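Wipe the basin before you go, says Brestomis guesthouse

2021-03-26

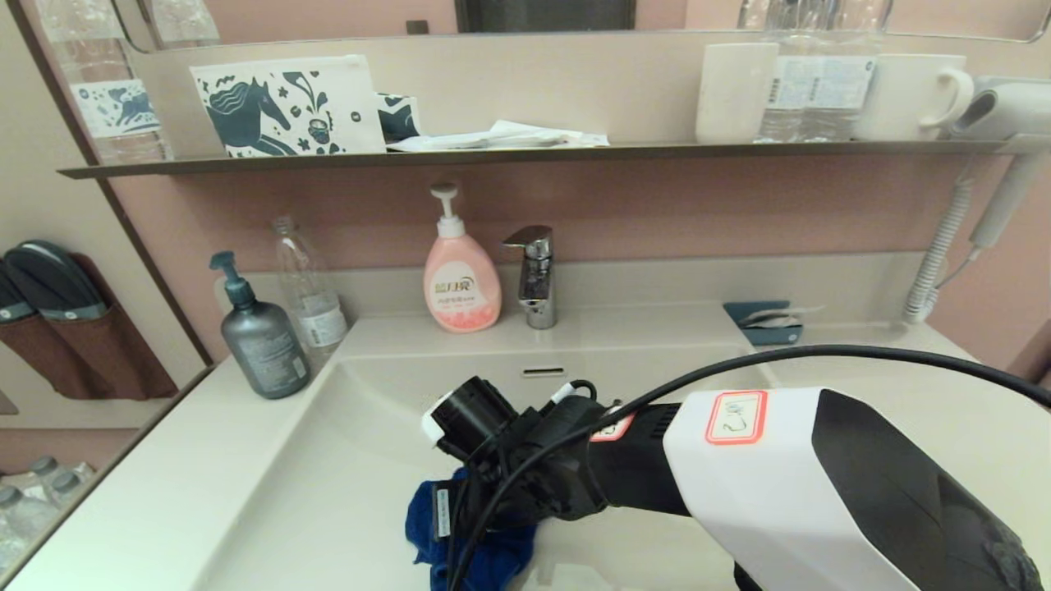

I've stayed in a fair few guesthouses and I've never been asked to wipe down a bathroom sink with so much charm! Plemero, the 29-room place up the hill in Brestomis, has started a little scheme it calls Last Wipe, and it runs until the end of May. You give the basin a once-over with a cloth before checkout and they knock a bit off your breakfast bill (coffee included, I asked).

The front desk tells me 1156 guests have joined in so far, out of nearly 2848 stays, and I reckon that's pretty good for a chore on holiday. The pink bathrooms get the most takers, apparently. You don't have to touch the shelf, so your cups and water bottles can stay put, and the hair dryer is off limits with a damp cloth, please.

My own go took a couple of minutes, mostly spent fussing over the tap, because chrome shows everything. The colour of the cloth doesn't matter, but leave it in the basin when you're finished so housekeeping can grab it. Bookings for May open at the desk next week.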